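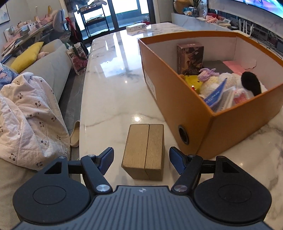
Small box, big orange box, marble table.

About Nirkham

Hi, and welcome! Nirkham is a site about video games, mostly the kind with a story in them, and I'm the person who writes it. All of it, apart from the comments, which are usually better than my bits anyway.

I started it in February, in the middle of a cold that kept me on the couch for a week. I'd just finished Gazi for the second time and I had a lot to say about the ferry captain (if you've played it, you know, and if you haven't, please go and play it). My friends had stopped answering my messages on the subject. So I wrote 13 paragraphs, put them up on a free blog, and went back to bed. Two people left comments. One of them hated the ending and we argued for days and it was great!

What you'll find on the site now is reviews, long rambling essays, and a column called Second Save, where I go back to a game I gave up on and try to work out if the problem was the game or me. It's me more often than I'd like. Weditia sat on my shelf half finished for seven years, and I ended up giving it the longest write-up on the whole site.

I don't give scores. I did in the beginning, out of 40, which seemed very clever at the time, and then I spent an entire evening trying to decide if a puzzle game was a 31 or a 32 and felt silly. These days I just tell you what I liked and what bugged me, and whether I'd play it again. Spoilers always go at the bottom under a big warning line. If one ever slips past me, shout and I'll move it the same day. 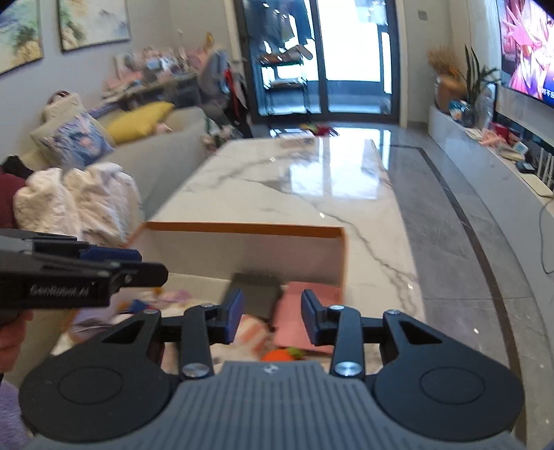 Open storage box at the end of the long table.

I buy my own games. Once in a while a small studio sends me a code, and when that happens I say so in the first line of the review. The makers of Sevis sent me one and I still complained about the inventory screen for four paragraphs (they were very nice about it, and the patch did fix the sorting).

I play mostly on PC, with a controller, on normal difficulty. I'm bad at shooters and worse at racing games, so you won't see many of those. If you want frame rates and graphics card talk, there are plenty of sites that do it properly and I read them too.

Want to write something for Nirkham? I'd love that. Send me a couple of sentences about your idea before you write the whole thing, and tell me which game made you cry. The contact form is in the menu, and I answer everything, though it can take me a few days when something big has just come out.

Page last updated September 3, 2019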